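Tips for Comparing Grippers in the Simulator
Oct 24, 2019

I keep these notes for the Vurkitz workshop page. They concern the two-finger grippers, Torker and Skumix, and everything is done in simulation before we touch the real bench.

Change one thing only between runs. If you change the finger pads and also the closing speed, you will not know which one helped you. I did 29 runs with each gripper, always with the same controller file.

Save the camera position under a clear name. Mine were called "new" and "new2", and I lost an evening.
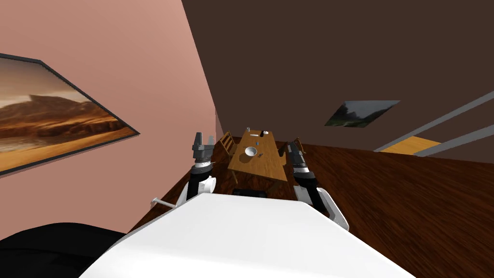
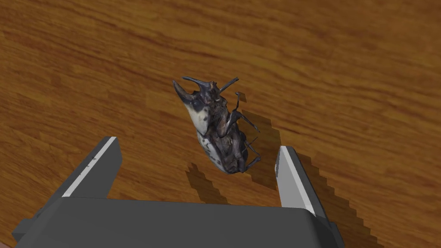
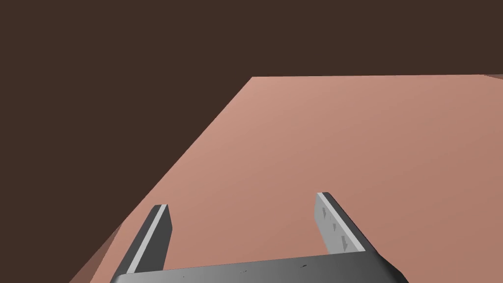
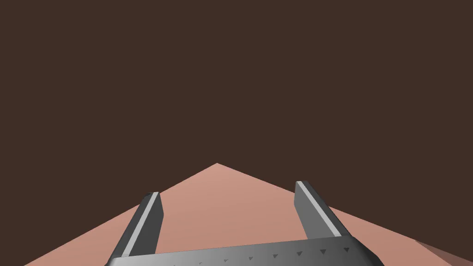
Simulator views. Second: open fingers and a horned beetle on wood. Third and fourth: open fingers over the pink tabletop.

Odd shapes with thin legs or horns are a better test than a cube. Begin with the fingers wide open and close slowly, in 6 steps if your controller permits it.

Repeat the empty closing too. It takes 2 minutes and shows if the fingers meet evenly.

My log has now 3,268 lines, so please put a header in yours. The Jafarzadeh wrist adapter I will try in November.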